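Flalten Cell 2 — Fault Review
Minutes, Friday, 9:30 a.m.

Present: C. Vidal (chair), controls, mechanical, safety, data operations
Apologies: Masson service desk (written report received in advance)

1. Minutes of the previous meeting

Accepted with one correction. Item 4 should read "left wrist cable," not "left wrist cover."

2. Summary of the fault

Vidal read out the log summary. Cell 2 was running the basin transfer task under the Brukanton controller. At cycle 1,171 of a planned 1,550, the right arm received a close command, closed on the basin handle, and began its lift. During the lift the right gripper stopped reporting finger position. The controller kept using the last value it had received, treated the grasp as good, and continued the motion. The left arm was holding the opposite handle and followed its own path as planned.

The right gripper opened partway through the lift. The basin tipped and struck the left gripper. The left arm stopped on a force limit. The right arm did not stop until the operator pressed the emergency stop. No one was inside the marked area and there were no injuries.

Safety asked for the minutes to state that the right arm moved for 16 seconds with no valid finger position. Agreed.

3. Cause

Controls reported that the position signal from the right gripper dropped out whenever the wrist turned past a certain angle. The fault was reproduced on the bench with the gripper removed from the arm. Wiggling the connector by hand gave the same result. The Masson report reaches the same finding and puts it down to a worn connector latch.

The opening of the gripper is a separate matter. When the signal returned, the gripper restarted and went to its default state, open. This is the documented behavior of the Mirnetti driver. Mechanical said that a default of "hold last state" would have kept the basin in the grasp. Safety did not agree that hold is always the better choice, as it could trap a hand. Left open, see action 4.

Vidal noted that the stale value is the more serious finding. A loose connector will happen again on some arm at some point, and the controller should have stopped on it.

4. Present state of the cell

The right connector has been replaced and both arms are powered. The task layout is unchanged: basin in the middle with the handles on a front-to-back line, utensil holder to its right. Only slow, attended motions are allowed until the actions below are closed.
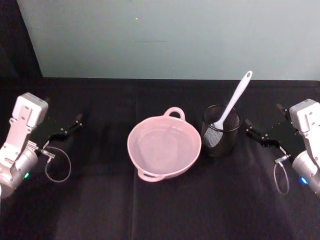 Mechanical raised the routing of the gripper cables. The present slack was chosen so that the wrist can make a full turn without pulling on the connector, but a loop that hangs too low can drag or catch on an object during a sweep. A shorter loop puts more load on the latch. Two options were discussed:

Clip the cable to the wrist housing and keep the present length.
Fit a shorter cable with an angled connector.

The first can be done this week with parts in stock. The second needs a quote from Masson. Agreed to do the first on both arms and ask for the quote anyway.

Data operations asked whether the tablecloth could be pulled tight and taped down, as folds in it have shifted the basin between cycles. Not related to the fault. Agreed as a housekeeping item.

5. Recorded data

Data operations asked what to do with the cycles completed before the fault. Controls searched the log for shorter dropouts and found 24 cycles in which the right finger position froze and then recovered. None of these led to a drop. Those cycles will be marked and kept out of the training set. The remainder can be used once controls has confirmed that the search covered the left arm as well — the first pass looked at the right arm only.

6. Return to normal speed

Data operations would like to restart on Friday to make up the missing cycles. Safety will not sign off until the stale value check has been tested on both arms with the connector pulled during a lift. Vidal supported this. No restart date was set.

7. Actions

1. Controls: add a timeout on finger position, with a stop of both arms when it trips.
2. Controls: repeat the dropout search for the left arm.
3. Mechanical: clip gripper cables on both wrists, inspect the left connector latch.
4. Safety and controls: written proposal on the gripper default after restart.
5. Mechanical: request quote from Masson for angled connectors.
6. Data operations: mark the affected cycles, secure the cloth.
7. Vidal: send the fault log to Mirnetti and ask if the default can be set per gripper.

8. Other business

The emergency stop button on the Cell 1 side is hard to reach from the keyboard. Safety to look at moving it. Carried to the next meeting.

Meeting closed at 10:25 a.m.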